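Lirdale Shared Workshop – Household and Workshop Tips

This site uses cookies to remember your preferences. By continuing to read, you accept their use. Accept | Settings

Building a Hand-Held Gripper: Tips for Members

The following advice is intended for members who are building the two-finger hand-held gripper, known in the workshop as the Major, at home or at the shared benches on Vostside. It supplements the build sheet and does not replace it. Members who have not yet printed their parts should read the section on finger pads before starting.

Printing the finger pads

The pads are printed in flexible filament and the base blocks in ordinary rigid filament. Flexible filament should be dried before use and printed slowly. The ridges on the gripping face are fine, and a fast print will leave strings between them. Strings may be trimmed with small scissors. They should not be melted away with a lighter, as the heat rounds the ridges and the pad loses its hold on smooth objects.

Both pads should be printed in the same session and from the same spool. Two spools of the same color are often of slightly different softness, and the finished tool will then pull to one side as it closes. Members may choose any color they wish. Bright pads are easier to find when dropped under a bench.

Fitting pads to the base blocks

Screw holes in the base blocks should be cleared by hand with a drill bit held between the fingers. A power drill removes too much material. Insert every screw loosely, close the fingers once to let the pads settle, and only then tighten. Each screw should be brought up until it is snug and then turned no further. If a block cracks, it should be printed again; glue does not hold for long at this point.

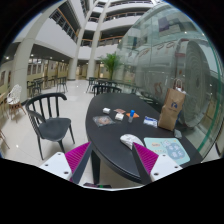 Members are advised to practice on everyday items before attempting anything breakable. Small boxes, capped bottles, soft packets and a computer mouse make a suitable set, and all of them can be found in most homes. Boxes with square sides are the easiest and should come first. Soft packets are harder, for the film folds away from the pads, and it is best to approach them across the narrow side. Flat cards are the hardest of all and may be left until the builder is confident.

Adjusting the grip

The return spring supplied in the Stutau parts kit is stiff when new. It should be opened and closed by hand 800 times before the first adjustment, which may be done in short sessions over several evenings. After 2000 closings the spring should be taken out and checked for bends near the hooks. A simple tally on a sheet of paper is sufficient.

The fingers should meet evenly along their length. To test this, close them on a strip of writing paper and pull gently. If the paper slides out at one end and holds at the other, loosen the screws on the weaker side, press the pad inward and tighten again. Most builders need about 8 attempts before the result is satisfactory.

Rounded objects

Objects with curved sides require more care than boxes. Bring the open fingers down with one on each side of the object and close them slowly until both have made contact. If one finger touches early, the object will turn – move the whole tool sideways and begin again. Squeezing harder does not correct a poor approach and wears the pads.

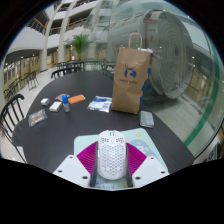

White computer mouse between the two ribbed finger pads.

Cleaning and storage

Ridged pads collect dust, and dust is the usual cause of slipping. Wash them in warm water with a drop of dish soap, work along the ridges with an old toothbrush, and leave them to air-dry overnight. Solvents must not be used on flexible parts. Oil should be kept away from the pads entirely, although a very small amount may be applied to the hinge pins with a toothpick.

The tool should be stored with the fingers open. Pads left pressed together for weeks will take on a flat spot, particularly in a warm garage or car.

Spare parts and assistance

Replacement springs and hinge pins are kept in the drawer marked Stutau, beside the tool cabinet. Please record what you take. Members requiring help with printing or fitting may apply to Buppha Panyasiri at the workshop desk – please bring the complete tool and any broken parts with you. The print settings were revised in July, and earlier copies of the build sheet should be discarded.

Page last revised Thursday, August 13, 2020.

© Lirdale Shared Workshop | Contact the workshop desk | Back to top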